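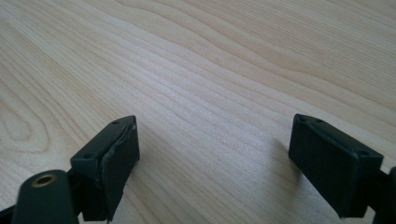
Bench top, pale wood, grain running diagonally.

Search this notebook
Search

December 21, 2024

Front damper rebuild, car 181, after the Undell endurance round. Present: Judit Bodnár, Khang Ông, self.

Car came back with the front left going soft in the second half of the race. Drivers reported understeer on entry from the third stint onwards, worse with full tanks. Lap times dropped off at the same point in the logger trace.

Front left stripped first. Oil dark, fine metallic content. Piston band worn on one side, shaft straight within limits. Seal head scored. Front right better: oil discoloured, band serviceable, replaced anyway.

Both units refilled with Valtex light and bled twice. Dyno run at 300 mm/s, compression and rebound. Left now matches right on compression. Rebound still slightly low on the left at the bottom of the sweep. Khang thinks shim stack, I think bleed needle. Needle to be swapped first, quicker job.

Log gives roughly 4000 km on these internals. We had been working to the June figure, which left out the Jodivham test. Mỹ Lâm has corrected the lifing sheet.

Still open:
- new seal heads, two off, Hường to order
- rear pair not yet stripped
- corner weights after refit
- ask Cúc for the tyre temperatures, stints three to five

We use cookies to remember your settings. Accept | Manage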